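22/09/2026

Up at six. Rain had stopped, so I walked down to Kuddale for bread and was back before eight. The baker is shut for two weeks in January and has already put the notice up.

Spent the morning on the parish history. The mill at Kedon was built in 1786, a good bit earlier than I had written down, so the second chapter needs changing. I have 2647 words and most of them are dull.
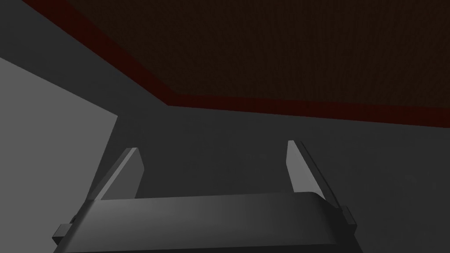

Grey on grey.

Soup for lunch. The bus to Cedport was late and the library closes early now, so I only got one box looked at. It was rate books, mostly illegible. Copied out page 536 and left the rest. Must ask for the Polák papers next time. 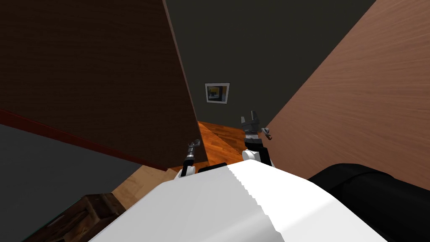 Small picture, white border, some yellow and blue in it.

Home by five. Knee sore from the hill. Picked the last of the beans and put them in the freezer. Wrote to the gas people again about the bill. Bed early with the radio on.

2 comments
Share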